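Archive home | Threads | Previous | Next | Log in

[baking-list] Re: Shortbread going soft in the tin

3 replies · 42 views · Share

> I've made the same shortbread for years and it has always come out
> crisp, but since we moved to Driltville it goes soft by the second day.
> Same tin, same recipe (225 flour, 150 butter, 75 sugar, no egg),
> same oven temperature as before. I tried giving it ten more minutes and
> the edges went brown while the middle stayed bendy. Is it the flour?
> The shop here only has Prutis plain and I used to buy something else.
> Also has anyone managed chocolate chip without it turning into a
> biscuit-shaped cake?

Oh, I love this question, I've been fiddling with shortbread all through August and have far too much to say!

First thing, I doubt it's the flour. I've used Prutis plain for two winters and it behaves itself. It does seem a touch thirstier than others, so if your dough feels sandy and won't come together, keep pressing and leave the milk alone. Any added liquid will give you softness later on.

My money is on the oven. You say same temperature, but is it the same oven? When I moved house mine turned out to run hot by a good margin, and brown edges with a bendy middle is just what I got. Try 150 on the dial, fan off if you can, and leave it in for close to an hour if you're doing a thick round. You want it pale gold the whole way across. A cheap oven thermometer is well worth it (mine is a Hosoda, nothing fancy, the numbers are wearing off but it still reads true).

Second, the drying out. This made the biggest difference for me. Cut it while it's hot, pull the fingers apart so there's a gap between each one, then put them back in with the oven switched OFF and the door propped open with a wooden spoon. Half an hour of that. Then a wire rack until stone cold, and I mean stone cold, I've ruined a whole tin by being impatient on a Saturday night before a bring-and-share.

Third, don't keep it with anything else! If there's a slice of fruit cake in the same tin the shortbread will drink it up. I learned this with a lemon drizzle. Very sad.

Oh, and rice flour. Swap 25g of the plain for rice flour, or semolina if that's what you've got. It gives a lovely gritty snap and I think it holds its crispness longer too, though I haven't tested that properly.

Now, chocolate chip. YES, it can be done, and the cakey thing usually comes from creaming the butter and sugar until fluffy. Don't. Rub cold butter in with your fingertips and stop as soon as it clumps. Chop the chocolate quite small, smaller than shop chips, and chill it before it goes in so it doesn't smear. 75g is plenty for your quantity. I once put in twice that and the fingers wouldn't hold together when I cut them (delicious rubble, went on ice cream). Dark is better than milk here, there's enough sugar already. Then chill the whole thing in its tin for an hour before baking.

If you want a bigger batch, I do 675 flour and triple everything else, split over three tins. Don't be tempted to do it as one deep one.

There was a good long thread on rice flour versus cornflour a while back, message 2918 in the archive, and the Codanura bake-along notes are linked from it. The cornflour people make a strong case, but I find it a bit powdery.

Do report back, I want to know if it's the oven! And what size is your tin?

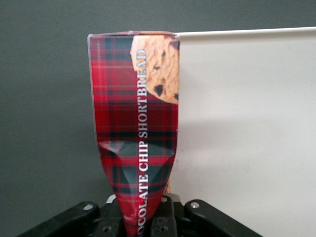 Chocolate chip shortbread in a tartan packet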